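공유 작업실에서 만든 블록 밀기 로봇 제작 보고서

1. 시작하게 된 이야기

저희 팀은 한 학기 동안 동네 공유 작업실 '긴리(Ginley)'의 안쪽 작업대를 빌려 썼습니다. 처음에는 물건을 집어 옮기는 로봇을 만들고 싶었는데, 집게를 설계하다가 두 주를 꼬박 보내고 나서 마음을 바꾸었습니다. 집지 말고 밀어 보자, 막대 하나로 어디까지 할 수 있는지 보자는 쪽으로요. 지도를 맡아 주신 Kofi Mensah 선생님도 단순한 도구일수록 제어 공부가 많이 된다며 반겨 주셨습니다(사실 예산 이야기도 조금 하셨습니다).

2. 작업면 준비

생각보다 시간이 많이 든 부분이 바닥판이었습니다. 구멍 뚫린 파란 금속 테이블 위에서 그대로 블록을 밀면 모서리가 구멍에 걸릴 것 같아, 나무판을 올리기로 했습니다. 처음 구한 판은 가운데가 살짝 휘어 있어서 막대 높이를 아무리 맞춰도 한쪽에서는 뜨고 다른 쪽에서는 긁혔습니다. 결국 원목을 집성한 도마 같은 판으로 바꾸고, 테이블 구멍에 볼트를 끼워 판 가장자리를 눌러 주었습니다. 판에 구멍을 내지 않아도 되니 작업이 끝나면 그대로 떼어 낼 수 있다는 점도 마음에 들었습니다.
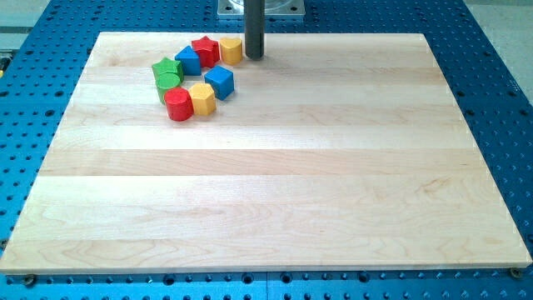 판이 자리를 잡고 나서는 막대 끝의 높이를 정하는 일이 남았습니다. 너무 낮으면 나무를 긁고, 너무 높으면 블록 윗부분을 밀어 넘어뜨리기 때문에 종이를 한 장씩 끼워 가며 맞췄습니다. 손이 많이 가지만 이 과정을 거치고 나니 시험이 한결 편해졌고, 나중에 합류한 팀원도 금방 따라 할 수 있었습니다.

3. 제어 프로그램

프로그램에는 '우수섹(Ususeck)'이라는 이름을 붙였습니다. 뜻은 없고 회의 중에 나온 오타입니다. 목표 지점과 블록의 위치를 받아 막대가 돌아 들어갈 길을 계산하고, 조금 밀고 다시 확인하는 일을 되풀이합니다. 한 번에 미는 거리는 처음에 60mm로 잡았다가, 원기둥이 자꾸 옆으로 빠져나가는 바람에 40mm로 줄였습니다. 육각기둥과 정육면체는 면이 평평해서 얌전했고, 별 모양은 뾰족한 끝을 밀면 제자리에서 돌아 버려 끝까지 애를 먹였습니다.

4. 시험 결과

5월 한 달 동안 모두 263회를 시험했고, 그중 26회는 블록이 넘어지거나 판 밖으로 나가 중단했습니다. 중단된 시험은 대부분 별 모양 블록에서 나왔습니다. 막대가 두 꼭짓점 사이 오목한 곳으로 들어가게 경로를 고친 뒤로는 확실히 줄었지만, 블록끼리 붙어 있을 때는 여전히 옆의 것까지 함께 밀려갑니다.

5. 남은 일

다음 학기에는 붙어 있는 블록을 먼저 떼어 놓는 동작을 넣고, 막대 끝에 얇은 고무를 씌워 보려고 합니다. 고무 두께는 아직 정하지 못했습니다. 늦은 밤까지 작업실 불을 켜 두게 해 주신 긴리 식구들께 깊이 감사드리며, 도면과 코드는 작업실 공용 폴더에 넣어 두었으니 편하게 가져다 쓰시기 바랍니다!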